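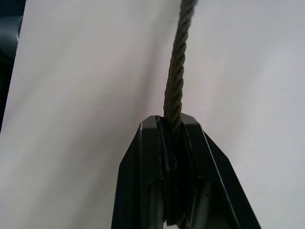 Thick twisted rope with a dull olive-brown colour and a clear spiral of strands.

Rope week comes back to Vundby hall

18th December

The old rope store in Vundby will open its doors again this winter for people who like to learn splicing and rope care. The course runs for 10 evenings and is held in the long room behind the Kingate boatyard, where there is enough length to lay out a full mooring line on the floor.

Interest has been bigger than the organisers expected. The association now has 449 members, and nearly half of them have asked for a place. It was therefore decided to make 2 groups, one for beginners and one for those who can already make an eye splice without help.

The first evenings are about laid rope, the kind where the strands turn around each other and make ridges and grooves along the whole length. Participants will learn to find the direction of the lay, to open the strands without spoiling them and to see when a rope is too worn for use. A few loose fibres at the surface are normal in many ropes – broken strands are a different matter, and such a rope should be taken out of service.

Later in the course the groups will make fenders, a door mat and a bell rope. The material is bought from the dealer Oprea, and the association has received 1,888 kroner from the local firm Plitamico to cover a part of the price. Tools can be borrowed, but a good knife should be brought from home.

Places are given in the order the names come in. The list hangs at the entrance of the boatyard, and it is also possible to sign up by telephone in the afternoon. Coffee is included in the fee.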